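The Moroz Listening Station is a self-contained audio unit for music libraries, record archives and radio stations that offer public access to their collections. It is supplied by Grema and assembled at the company's Brornton workshop.

## Intended use

The station allows visitors to hear recorded albums, concert broadcasts and artist interviews without staff assistance. Institutions load their own material and arrange it by artist, year or program.

## Specifications

| Item | Detail |
|---|---|
| Headphone outputs | 3 |
| Screen | 9-inch touch panel |
| Audio | 24-bit stereo playback |
| Power | Wall outlet, cord supplied |
| Mounting | Tabletop or wall bracket |

Volume limits are set by the administrator and cannot be changed by the listener. Playlists may be scheduled to open and close with the building.

## Ordering and support

- Orders are accepted from institutions only. A signed purchase form is required.
- Returns are accepted within 30 days of delivery, in the original packaging. Please contact Larysa Symonenko in the orders office before shipping.
- Replacement ear pads and cables are sold separately under the Broltetti name.

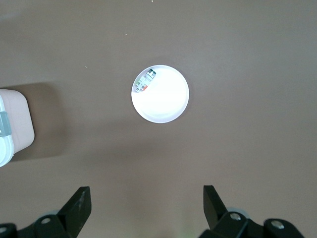

## Training

Xiaoyan Jin leads a remote session for new administrators each month, except August. Registration is included with the first station purchased by an institution.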